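The Bottom of the Bin
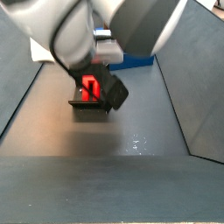 The gray bin, with the blue shape at the far end.

Tomás Ó Riain had been hired at the Sheehan returns hall to put his name to things, and in his first two weeks there he put it to a great many of them. Every bin that came down the line from Pulov had to be emptied, looked into, and signed for, and it was the looking into that he took to heart. The others gave a bin a quick tip of the head and moved on. Tomás leaned on the wall of it with both forearms, the way his grandfather used to lean on a gate, and stayed there long enough for his tea to get cold.

"What do you see in there?" Mrs. Fundis asked him once. She ran the hall and had a soft spot for slow workers, having been one herself until they promoted her out of it.

"Floor, mostly," said Tomás.

But he liked the floor. He had grown up in a house with five brothers and not one flat surface that stayed clear past breakfast, and it seemed to him a fine and restful thing, a gray floor with gray walls around it, waiting to be given something. At home there had been a drawer in the kitchen where everything went that had no other place — string, fuses, a key to a shed that had been knocked down before he was born — and his mother used to say that if she could just once see the bottom of that drawer she would die happy. She did see it, as it happened, the spring they moved to Mukent, and she lived on for years afterward and filled another one.

He thought about that drawer on the evening they reached bin 294. It was past the end of the shift and the radio had been turned off, and he was leaning in his usual way, thinking of fuses, when Mrs. Fundis came up beside him with her coat already on and one glove missing.

"Is it done?" she said.

"I'm still looking."

She looked too, out of politeness at first. Then she set her bag down. She told him that her father had kept his nails in jam jars, sorted by length, and that when he died she and her sister had poured them all together into a bucket because neither of them could bear to choose who got which jar. She still had the bucket. She had hung every picture in her house out of it, and every time she had to dig for the right nail she was cross with herself, and a little glad of the digging.

"You could sort them again," Tomás said.

"I could," said Mrs. Fundis. She found the glove in her sleeve and worked her fingers into it, one at a time.

He took the pen from behind his ear and wrote his name on the sheet, long accents and all, and handed her the clipboard so she could write hers underneath. Then he went to see whether there was any hot water left in the kettle, and she said if there was, she might as well stay for a cup.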